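Chapter 9
Timing and Placing in Mass-Start Road Races

Terms introduced in this chapter: gun time, net time, finish line plane, detection point, loop antenna, read window, lead edge, time gap, bunch time, provisional result, protest period

9.1 Two Questions at the Finish

A mass-start bicycle race asks its officials to answer two questions. The first is the order in which the riders crossed the line. The second is how long each rider took. The two are often treated as one, and in a time trial they nearly are, as the order follows directly from the elapsed times. In a road race the order is decided on the line by the riders themselves, and the time is a secondary quantity derived from it.

The distinction matters when the two kinds of evidence disagree. Suppose a transponder system reports rider 44 ahead of rider 17 by two hundredths of a second, and the finish camera shows the front tire of rider 17 reaching the line first. The placing goes to rider 17. The transponder was mounted on a fork leg, and the position of the fork leg relative to the leading edge of the tire varies with frame size, mounting height and the angle at which the rider crosses. Transponder data are evidence of a passage. They aren't, by themselves, evidence of a close placing.

In Chapter 8 the duties of the chief judge were set out in terms of personnel and position. The present chapter deals with the measurements on which the chief judge relies. Sections 9.2 to 9.4 cover the line, the clock and the detection point. The remaining sections of the chapter, beginning with 9.6, treat stage races, in which times are added from day to day and small errors accumulate.

9.2 The Finish Line as a Plane

The painted line on the road is a guide for the riders. For timing purposes the finish is a vertical plane that contains the leading edge of the line, meaning the edge the riders reach first. A rider finishes at the instant the foremost point of the front tire enters that plane. No other part of the rider or the bicycle is considered.

Three practical consequences follow. The line must be perpendicular to the direction of travel, measured with a tape and not judged by eye, since an error of one degree across a road eight meters wide displaces one end of the line by 14 centimeters. The camera must be aligned with the plane and fixed so that wind or a passing spectator can't shift it. And the line must be painted on a surface that is flat from gutter to gutter, or as close to flat as the course allows. A crowned road is acceptable. A road with a raised drain cover at the line isn't.

Horácio Amaral, whose notes on course preparation are used throughout this part of the book, recommends that the line be painted the evening before the race and checked twice: once when dry, and once from the camera position with the lens to be used on the day. The second check is the one most often omitted.

9.3 Clocks and Synchronization

Every device that writes a time must take that time from a common source. In a small race the common source may be a single handheld unit started at the gun. In a larger race the transponder decoder, the finish camera, the lead motorcycle and the results computer each carry their own clock, and each clock drifts.

Drift is expressed in parts per million. A clock that drifts by 10 parts per million gains or loses 36 milliseconds in an hour. Over a four-hour race the difference between two such clocks, drifting in opposite directions, reaches 288 milliseconds, which at sprint speed is several bicycle lengths. Synchronizing at the start and never again is therefore inadequate for any race longer than a criterium.

The usual procedure has four steps:

1. Set the master clock from a satellite time signal at least one hour before the start.
2. Synchronize every secondary device to the master and record the offset of each.
3. Repeat the comparison at the midpoint of the race without resetting any device.
4. Repeat it again after the last rider has finished, and compute the drift of each device by linear interpolation.

Step 3 is written as a comparison for good reason. A device that is reset during a race has two time bases, and every record it holds must then be assigned to one or the other. In the Badevel circuit race, discussed in Case 9A at the end of the chapter, a decoder was reset after 311 passages had been stored. The recovery of the earlier passages took longer than the race.

Equipment should be stored, packed and unpacked in a fixed order. Remzi Saraç gives a model inventory in Appendix D, in which each item has its own numbered box and no item is returned to a box that doesn't carry its number. Cables in particular should be coiled in the direction of their natural lay, tied once, and never wound around the unit they serve.
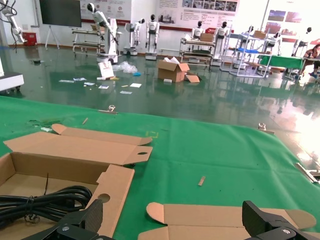

Figure 9.1 A black cable, coiled and tied, in an opened cardboard box.

The inventory is signed out by the person who will operate the equipment and signed in by a different person. Where the timing crew has only one member, the second signature is that of the chief judge or the chief judge's assistant.

9.4 The Detection Point

A transponder is detected when it passes through the field of a loop antenna laid on or in the road. The passive type draws its power from that field and answers with an identification code. The active type contains a battery and transmits at intervals when it senses the field. The passive type is cheaper and lighter; the active type gives a more repeatable time.

The interval during which a transponder can be read is called the read window. Its length depends on the depth of the field along the road and on the speed of the rider. A rider at 60 kilometers per hour covers 16.7 meters in one second. If the field is 1.5 meters deep, the read window is 90 milliseconds. A passive system that completes one read in 15 milliseconds has at most six opportunities to identify that rider, and fewer when several transponders are in the field together.

Collisions between replies are the main cause of missed reads in a bunch finish. When two transponders answer in the same time slot, neither code is recovered, and both must try again in a later slot. The probability of a miss rises steeply with the number of riders in the field. In trials conducted by Oddur Kárason on a closed road, with riders crossing in groups of increasing size, the system under test recorded every passage for single riders and small groups. In the largest groups, 523 passages were attempted and 444 were read. The unread passages were not spread evenly: most belonged to riders in the center of the group, shielded on both sides.

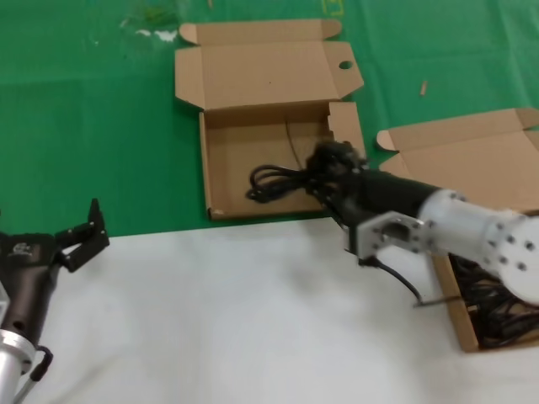 Two remedies are in common use. The first is a second loop, laid five meters beyond the first and connected to a separate decoder. A rider missed at one loop is often read at the other, as the group has changed shape between them. The second remedy is a pair of transponders on each bicycle, one on either fork leg, which improves the odds of a read but doubles the number of replies competing for slots. The two remedies shouldn't be combined without a trial at full field size.

The position of the loop relative to the line must be recorded. If the loop can't be laid exactly at the line, it is laid beyond it, and a correction is applied to each time using the rider's speed between two loops. A loop laid before the line invites an error of a different kind, in that a rider who crashes between the loop and the line will have a recorded finish and no actual one.

9.5 From Passages to a Result

A passage record has three fields: a code, a time and a signal strength. It has no name, no category and no lap number. Those are supplied by joining the passage file to the start list and by counting laps. Most errors in published results arise at this stage and have nothing to do with the radio hardware.

The start list is the weakest link. Riders exchange bicycles, transponders are handed out in the wrong envelope, and late entries are written by hand on the back of the sheet. Oğuzhan Dönmez, in a review of club and regional races, classified the corrections made after provisional results had been posted. Mismatched transponder assignments headed the classification, followed by lap counts for riders who had been pulled or had taken a free lap under the mishap rule.

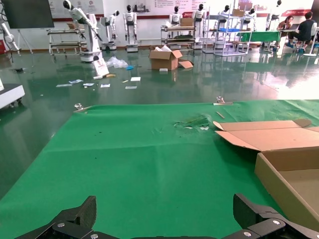
Lap counting requires a rule for rejecting false passages. A rider who warms up across the line, or who stands near the loop after abandoning, will generate records. The standard filter discards any passage that follows the previous one by less than a set minimum, expressed in seconds and chosen from the fastest lap physically possible on the course. On a circuit of 3000 meters, a minimum of 180 seconds corresponds to a speed of 60 kilometers per hour over a full lap and is a suitable first setting for a flat course. On a course with a long descent the value should be lowered after inspection of the first two laps.

The filter can't detect a missing passage. For that, the results operator compares each rider's lap times with one another. A lap that takes twice as long as its neighbors is almost always two laps with one read lost, but the inference must be confirmed from the lap board sheets or from video before the record is altered. Alterations are entered as new records with the operator's initials. The original passage file is kept unchanged until the protest period has ended.

Review Questions

9.1 A finish line is painted two degrees away from perpendicular on a road six meters wide. Find the displacement at the far end.

9.2 Two clocks drift by 8 parts per million in opposite directions. How long may a race run before they differ by 100 milliseconds?

9.3 Using the figures from the Kárason trials in Section 9.4, compute the read rate for the largest groups. Assuming that a second loop has the same read rate and that misses at the two loops are independent, compute the expected number of riders missed by both. State why the assumption of independence is unlikely to hold.

9.4 A rider's lap times on a circuit, in seconds, are 262, 259, 531, 264 and 260. Describe the evidence you would seek before altering the record, and the form in which the alteration would be entered.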